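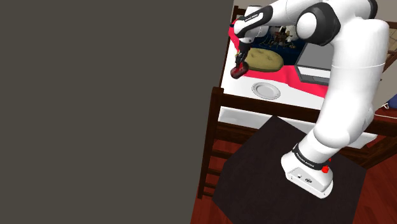

Where does the water in a well come from?

It comes from rain and snowmelt that has soaked down through the soil and filled the small gaps in the sand, gravel or rock below.

Unit 4: Groundwater and Wells
Instructor: Edem Dramani
Field section: Szymon Tomaszewski

Reading for this unit: the Batent packet, first half. Skip the part on pumping tests for now.

The water table

Dig down almost anywhere in the Vi valley and the ground changes in the same order. First comes soil with air in its gaps. It may be damp, but water will not run out of it into a hole. Lower down, every gap is full. The top of that full zone is the water table.

The water table is not flat. It usually follows the shape of the land in a softer form, higher under hills and lower near streams. It also moves with the seasons. At Prullau it is highest in April and lowest in September, and the wells at the top of the village show the change most.

Porosity and permeability

These two get mixed up on every exam, so learn them separately.

Porosity is how much of the material is empty space. Permeability is how easily water moves through it. Clay has high porosity and very low permeability. Its gaps are many, but they are tiny and water hardly moves between them. Gravel has somewhat lower porosity and high permeability.

A layer that holds water and gives it up readily is an aquifer. A layer that slows water down is a confining layer. Most of the wells we will look at are in gravel aquifers with a clay layer somewhere above or below.

Two kinds of aquifer

Unconfined: open to the surface through the soil above it. The water level in the well is the water table. Quick to refill after rain, and quick to pick up whatever is spilled or spread on the ground.

Confined: sits under a confining layer and is under pressure. When a well is drilled through the clay, the water rises above the top of the aquifer. If it rises above the ground surface, the well flows without a pump. The old well at Rorkell did this until 2000, when the pressure dropped -- the packet has the graph.

What pumping does

A pump pulls the water level down near the well. The lowered area is shaped like a cone with its point at the well, and it is called the cone of depression. In gravel the cone is wide and shallow. In fine sand it is narrow and steep.

If two wells are close together, their cones can overlap. Each owner then sees a lower level than their own pumping would cause.

Before the field section

Read the Rorkell well log and mark the depth where the driller first noted clay. Drillers use their own words, so "blue muck" and "tight" both count. Sketch the layers on graph paper, depth going down the page, and bring the sketch with you.

Meet at the lower lot at Prullau at 2 p.m. Wear boots. Szymon has the water level tapes; work in groups of 3 and write down the depth from the top of the casing to the water, plus the height of the casing above ground. Reports without the casing height will be returned.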